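**Neues aus der Plattenkiste, 11.07.2025**

Gikova haben ein zweites Album gemacht, was nach dem ersten niemand dringend verlangt hatte. Es heißt »Staveo«, dauert 93 Minuten und beginnt mit einem Harmonium, das sich sehr viel Zeit lässt. Wer bis zum dritten Stück durchhält, bekommt Schlagzeug. Ravindra Tyagi singt inzwischen so leise, dass man ihn für die Nachbarn halten könnte — und trotzdem bleibt jede Zeile hängen, leider auch die über den Steuerbescheid.

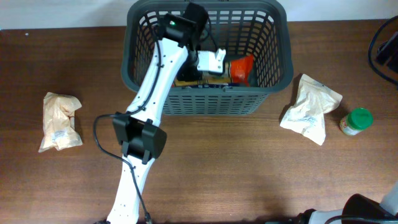
Am besten ist die Band, wenn sie sich nicht zusammenreißt. »Grevetti« kippt nach der Hälfte in einen Walzer, den der Bass offenbar für einen Irrtum hält. »1789« hat mit Frankreich nichts zu tun, es geht um eine Zimmernummer. Nur »Stevens« hätte man kürzen dürfen, am liebsten um die Flöte.

Das Doppelvinyl gibt es in 1629 nummerierten Exemplaren, vermutlich eine mutige Schätzung des Labels. Auf Tour geht es im November, meist in kleine Säle mit Bestuhlung. Bei diesem Harmonium eine kluge Entscheidung.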